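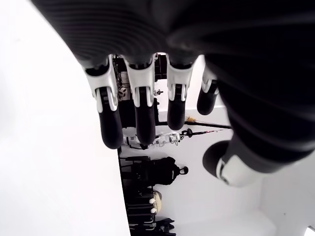
Gremberg Robotics – Manipulation Software Group

New release of the hand control stack

The manipulation software group has put out version 5 of Jidier, the control and planning package we use for multi-fingered hands. It replaces the version the lab has been running since February, and all hand setups should move over by the end of the month.

The main change is in how grasps are planned. Until now the planner picked a final hand pose first and worked out the finger paths afterward. Sometimes the thumb and a finger ended up trying to pass through the same space, and the controller stopped the motion. Version 5 plans the four fingers and the thumb together and checks them against each other at every step.

The wrist view is now part of the loop as well. The fingers and thumb block a good share of what the camera sees, and the old perception code often took a fingertip for part of the object. The new code uses the joint readings to work out where the hand should appear in the image and masks it before looking for anything to grasp.

Fatos Leka, who led the work, ran 2,000 simulated grasps before the code went near hardware, then 747 on a real hand. "Most of the failures we have left are thin objects lying flat," Leka said. "The mask takes away too many pixels near the tips – we know why, and a fix is on the way."

Logs are now written in the Jilov format, so runs can be replayed in the same viewer the arm team uses. Old logs can be converted with the script in the tools folder. Settings files from version 4 will load, but the finger speed limits go back to default and have to be entered again.

Setup notes are on the group's internal page. Bug reports go to the usual tracker, under Hands.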